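My Walking and Eating Log: Final Report for Health Class

For my project I picked my own weight, which felt a little weird at first! I've gone up and down since middle school and I wanted to see what would happen if I just walked more and wrote down what I ate. No crash diet, no weird shakes. I walked the loop past Murín Park after class and used a free app called Taltix to keep my food log.

The first week was rough (I forgot to log dinner twice), but by April I had the hang of it. On my best day I hit 2578 calories with a big pasta dinner in there, and I didn't feel bad about it at all.
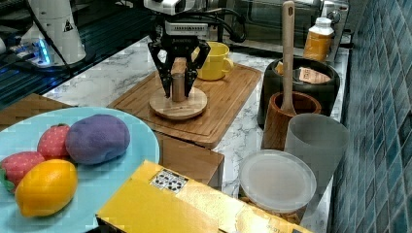 Snacking was my biggest problem, way more than meals. I'd get home from Bravumdale starving and eat chips standing up at the counter. So I made a rule that a snack had to be cut up and eaten sitting down. A brown cutting board with a groove inside the border is great for this, the juice from an orange stays put, and a yellow mug makes a pretty good portion size for grapes. I cut 200 calories a day from snacks that way and wasn't hungry at bedtime.

By May I was down 5 pounds and my jeans fit again. Next time I'd log my sleep too.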